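Shared office plan for Wordale "will pay for itself", says firm, but the sums are thin

Plans to turn two floors of the old Pleklow building in Wordale into rented desk space will bring 215 jobs to the town centre, according to the firm behind them. How it arrived at that number is harder to say.

Stamis, which already runs shared offices in Bech, wants to take the second and third floors on a long lease and fit them out for small firms and people who work for themselves. The district council has been asked to put up part of the cost as a loan and to waive business rates on any unlet desks until the place fills up. Councillors are due to vote on both in December.

The brochure handed out at last month's drop-in is cheerful reading. It talks about "a buzzing home for makers and thinkers" and says Wordale is "crying out" for flexible space. It has a page on coffee. It has rather less on rent, and the table of expected income stops after the second year, when the firm says the scheme will be in profit.

The 215 jobs need some looking at. Asked for a breakdown, Stamis said the figure was the number of desks planned, on the basis that each desk "supports" one job. That would be fair enough if every desk were let, and let to someone who doesn't already work in the town. A bookkeeper who gives up her room over the chemist's and rents a desk in the Pleklow building has moved a job across the road. She would still be counted.

The firm does intend to employ people itself. It expects to take on four, two of them part time.

Then there is the survey. The brochure says local people "overwhelmingly back" the plan and gives the number of replies as 3,042, which is a lot for a town this size. The question they were answering, printed in small type on the back page, was: "Would you like to see more life in Wordale town centre?" It is difficult to think who would have ticked no. Desks, rents and the council's loan were not mentioned on the form, and it was also handed out in Bech, where the firm has its present site. Stamis could not say how many of the replies came from there.

Yolanda Alcaraz rents a single room above the arcade for her translation business and went along to the drop-in hoping to be won over. She pays by the quarter and would happily give up her stairs and her radiator for something better.

"I asked what a desk would cost and was told it would be competitive," she said. "I asked who it would be competitive with. The young man was very nice about it and wrote down my email address. I've had two newsletters since and neither of them has a price in it."

She is also doubtful about the hours. The brochure promises access "round the clock", but the planning papers ask for opening from 7am to 9pm, and the street door to the Pleklow building is shared with the dentist on the ground floor, who says he has not been approached about changing the lock. 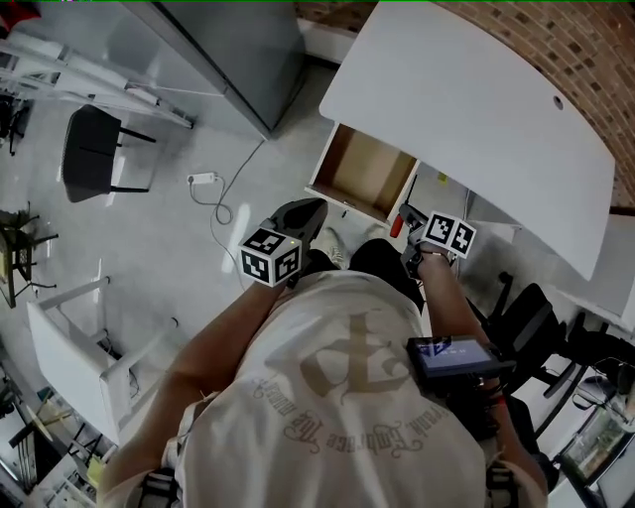
Supporters of the plan point to Bech, where Stamis says its offices have been full since the spring. The council's own report repeats this without any comment. Full, in this case, turns out to mean that every desk has been booked by someone at some point in the month, so a desk used for one morning goes down as taken. The firm says this is how the trade counts and that it has never pretended otherwise. It would not give a figure for how many desks are in use on an ordinary afternoon.

None of which proves the idea is a bad one. The second and third floors have stood unlet since the insurance people left, and the owners have tried flats, a gym and a language school without getting any of them past the drawing stage. The lift works. The roof was done. There are people in Wordale who work at the kitchen table and would rather not, and a couple of them said so at the drop-in with real feeling. One man said he had taken calls in his car all winter.

But he was being asked whether he would like somewhere to sit, and the council is being asked for money. The loan would be paid back out of desk rents, so if the rents don't come in, neither does the money. The report going to councillors covers this in a single paragraph, which says the risk is "considered low in light of demand". The evidence given for the demand is the survey.

There is also the matter of floor space. The two floors come to 1,716 square metres on the agent's particulars. Take off the lift lobby, the toilets, the kitchens, six meeting rooms, the phone booths and the "event lounge" drawn across most of the front of the third floor, and the desks start to look rather close together. The drawings on show at the drop-in were marked as sketches only and had no desks on them at all. A proper layout will follow, the firm says, once the loan has been agreed.

Parking gets a line. People using the offices will be "encouraged to arrive by bus". The last bus out towards Bech leaves at ten past six.

A spokesman for Stamis said the company was "confident in the numbers" and that it was normal for details to be settled later on. He said critics should visit the Bech site and see the atmosphere for themselves. Asked whether the firm would go ahead without the loan, he said it was not thinking in those terms.

The council said officers had looked at the proposal carefully and would answer members' questions at the meeting. It did not reply when asked if anyone had checked the jobs figure, or whether the rates waiver would have an end date. The draft agreement, as published, doesn't give one.

Papers for the December meeting can be read at the library and at the council's front desk. Comments on the planning side have to be in writing, with a name and address. Comments on the loan are not being invited.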